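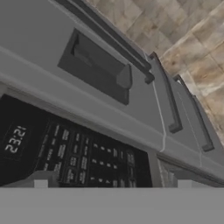
Microwave with its clock reading 23:21.

Đạt Thái has a low opinion of the word "custom," and he builds cabinets for a living, so I went to his shop in Brurnbridge on a Saturday to ask what he has against it.

"It's on everything now," he says. "You go to a showroom, they show you a wall of doors, you pick one, and they tell you it's custom. You picked from a list. I pick from a list at the sandwich place."

I came in with my own doubts, having just been quoted for a kitchen by two firms. The first, Stesham, promised me more than 1000 combinations of door, color and handle. The second, Jeredar, used the word custom eleven times in a four-page brochure. Neither one sent a person to measure before giving me a price. When I tell Thái this he stops sweeping.

"No one measured? Then what did they price?"

They priced boxes, as far as I can tell. Standard ones, in three-inch steps, with filler strips wherever my walls refused to cooperate. He has nothing against that as a way to buy a kitchen. He put stock boxes in his own mother's house and says they have held up fine. What bothers him is paying a custom price for them.

So what should a buyer ask? He wants to start with the sides of the box and leave the door for later. "Everybody opens the door and shuts the door. Take the drawer out. Turn it over. Look at how the bottom is held in. If it's stapled into a little groove and you can flex it with your thumb, think about your pans."

I point out that a builder who sells the expensive kind would say that. He agrees, a bit too easily for my taste, and then goes on to talk me out of two things I had assumed I needed. One was solid wood for the box itself. He uses plywood for nearly all of his, and says a wide solid panel will move with the seasons whether you paid extra for it or not. The other was the slides in my quote, rated for 100 pounds. "What are you keeping in there? Get the 70. Spend it on the sink cabinet, that's the one that rots."

The sink cabinet comes up a lot. He figures about 84 percent of the repair calls he gets begin under a sink, though when I press him on where the number comes from, it comes from him. He keeps no records of repair calls. I mention it because he was so hard on the brochures for the same sin.

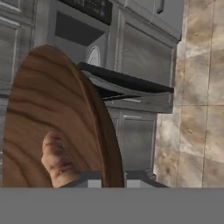
According to Nikzad, the whole argument is snobbery: a filler strip is a filler strip, most people can't spot one after a week, and anyone with a normal-shaped kitchen is throwing money away by having boxes made to the quarter inch. I read that to Thái over the phone afterward.

"He's right about the strip," he said. "Three inches, who cares. But I've seen one kitchen with 26 inches of filler if you added it up. That's a whole cabinet they didn't get, and they paid for it."

Lead times are where I trusted him least. He quotes ten weeks and admitted, after some circling, that the last three jobs ran to fourteen. Stesham says four. Jeredar says "quick turnaround," which could be anything. I asked if I could have a penalty for lateness written into a contract with him and he laughed, then said he would do it if I agreed to one for changing my mind about the handles. I haven't decided if that was an offer.

On warranties we were closer. Both of my quotes said "lifetime," and both, in the small print, limited it to the original owner and left out the finish, the hinges and any damage from moisture. In a kitchen that leaves the shelves, more or less. Thái gives five years on everything he makes, written on one side of one sheet of paper. It's short. I could read it standing up.

He did get vague about price. He would not give me a figure per foot, saying it misleads people, and it probably does, but it also makes him hard to compare with anyone. I left with a promise that he would come by in October and measure, at no charge, and with his advice to get the other two to do the same before I sign anything.

Stesham has since offered to send someone for a fee. Jeredar hasn't called back.

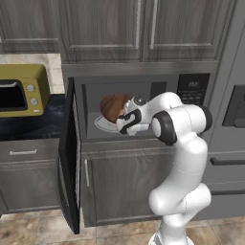

Built-in microwave, door open, in gray wood-grain cabinetry.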